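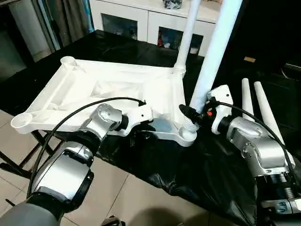 Progress report to the Sultus Fund
Teacher and Employer Exchange, Carrasco schools
Period ending August

We've had a terrific stretch since the last report, and I'm delighted to say the exchange is now running in both Carrasco high schools. Your grant paid for substitute cover, which is the part principals worried about most, and with that settled the sign-ups came in quickly. We have 18 teachers taking part, from algebra to art, and they've logged 115 hours with local employers between them.

Zasix opened its training office to us first (thank you again for that introduction!) and Fenden followed in the spring. Teachers choose what they want to look into. One math teacher spent her hours with the payroll staff and came back with a whole unit on percentages. The hours are voluntary and have no bearing on license renewal, and we plan to keep it that way.
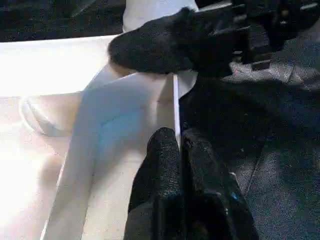

Jae-hoon Moon wrote on the feedback form that the afternoons were too short, and that he would happily trade two of them for one full day before classes start. Several others asked for the same thing, so full days will be on offer next term.

We did fall behind on the lesson library. Teachers are writing good material, but getting it into one format has been slow, and only the math and English units are posted so far. Science is next. 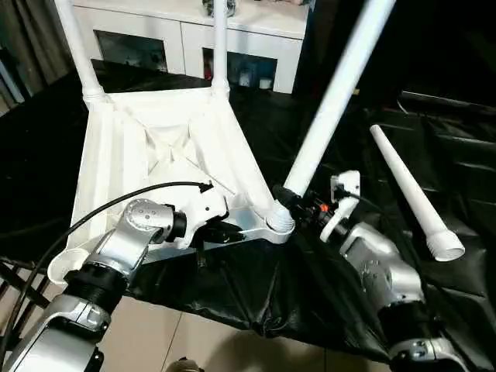

Will the remaining money cover next term?
We have $2000 left in the substitute line, enough for the full days already requested. Travel comes out of the district's own budget.

Next up are a planning meeting with both principals and a second round of sign-ups. Fenden has offered to take teachers from the middle school too, and I'd love to talk with you about that before we answer them. The hours log and feedback forms are attached.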